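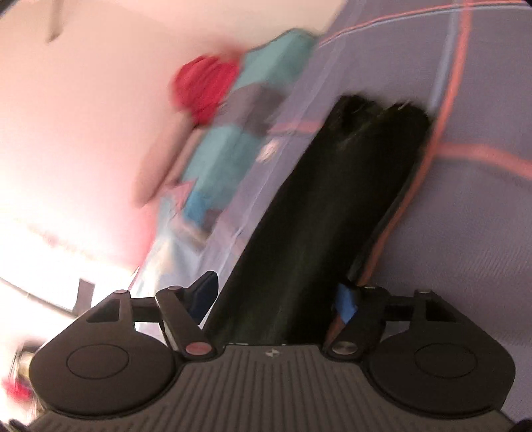
Nov 16, 2021

Notebook, Grosora, handling of clothes. Mostly about the rules sheet, version 2.

I spent the morning with the rules sheet and the afternoon with the review of episodes. I write both in one entry so that Jahangir can read it in one place.

State of the set: 2477 episodes with the hand-held grippers, all sites together. From these I took 99 by random draw and looked at each one from start to end. I rejected 9. It is a better result than in May, but the reasons for rejecting are the same reasons as in May, so the sheet is not doing its work in these points. I list them how I found them.

Rejected, with my words from the review table:
- fingers of the operator between the pads at the moment of closing (2 episodes)
- pickup done before the start signal
- item name in the log does not agree with the item
- gripper put down on the bed in the middle and taken again, no note
- too fast, the item can not be followed
- same, too fast
- same
- episode ends while the item is still in the pads

Three for speed is the biggest group. Version 1 says "move at a natural speed". I wrote this sentence and I do not like it any more. Natural is different for each person. Somebody who folds clothes every day at home has a natural speed which is much too high for us. Proposal for version 2: "Move as slow as you would move a full cup of tea. When the item is between the pads, wait one breath before you lift." Jahangir thinks the tea is not serious enough for a rules sheet. I think that people remember it. We keep it for now and he can strike it later.

The question about bags. Soft items that are inside or beside a thin plastic bag give us much trouble in the labels. The plastic is see-through only in part, it reflects the window, and the person who labels can not decide if the thing is "in bag" or "behind bag". Until today there was no rule for it. New rule, number 4b: if a bag is near the item, the operator writes it in the log under "Nearby". He does not move the bag away, because a real bed or a real chair has bags on it and the robot must live with them. But he may not leave it out of the log. I want this to be a hard rule, with rejection.

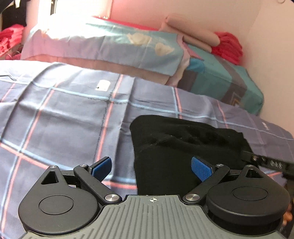
Now the naming of items. For dark soft things we have now in the log: sock, black sock, cloth, knit, hat, "dark thing". A sock that lies in a lump does not look like a sock, and I can not correct the name afterwards from the recording alone. So the name must come from the operator, before the episode, with the item in the hand. If he is in doubt he writes "soft item, dark" and this is allowed. A general name which is true is more useful for us than an exact name which is guessed. I underline this one in the sheet.

Same rule for hard things lying next to the clothes (strips, brackets, tools, chargers). They go under "Nearby". I discussed with Pramanik if hard parts should be removed from the bed completely. His opinion is yes, a metal edge can scratch the pads or pull a thread from the knit. My opinion is that small hard parts between clothes is exactly the case where the controller of Koro fails, and we have few episodes of it. We agreed: they may stay, but nothing sharp, nothing with a battery, and the operator inspects the pads after each group of episodes. I wrote it in this way in 6c. Pramanik will read the final wording.

Where the hand must be. Version 1: "Keep the hand away from the jaws." The people from Benuvlow read this as "hold the tool at the very end", and then the wrist becomes tired and the tool shakes. New text: "Hold the grip with the whole hand, behind the linkage. No finger may pass forward of the pivots while the jaws are moving." It is acceptable that some fingers are seen at the border of the recording. It is not acceptable that they help. Two of my rejections are from helping, and I understand it well, I did it also when I learned. The item slides a little and the other hand comes by itself.

Safety: nobody was hurt, but I want to have the pinch point in the sheet before the next group of operators comes. The links close toward the middle when the jaws close. Long sleeves are to be rolled up. I copied the sentence from our checklist for the arm and made it shorter.

Tape. Colored tape on the links is good for finding a unit fast, but each site uses its own colors and own places. I do not forbid it. Rule: tape only on the flat of the link, never on a pad and never over a pin, and the color goes in the unit card. When tape is changed, write it in the card on the same day.

Private homes. Version 1 had one line only. Version 2 has now: ask before you record in a bedroom; mail, photos and screens are turned over or taken away first; if a person comes in, stop the episode and delete it. Jahangir asked to add name labels sewn in school clothes. Good point, I did not think of it. Washing labels are no problem.

Still open:
- How long is a "group of episodes"? For the pad inspection I need one definition for all sites.
- Strong light from a window. I would like to say "window at your back or at your side", but in small rooms the bed stands where it stands. Perhaps only a note in the log.
- Who may approve an exception to 4b? At the moment it is me, and when I am on leave there is no one.
- Translation of the sheet for Benuvlow. They work with the English one and I think the word "linkage" is not clear to everybody. A small drawing would be better.

The 9 rejected episodes are moved to the folder "rejected" and not deleted. The review table is beside them. Tomorrow I make the drawing and send the draft to Jahangir and Pramanik.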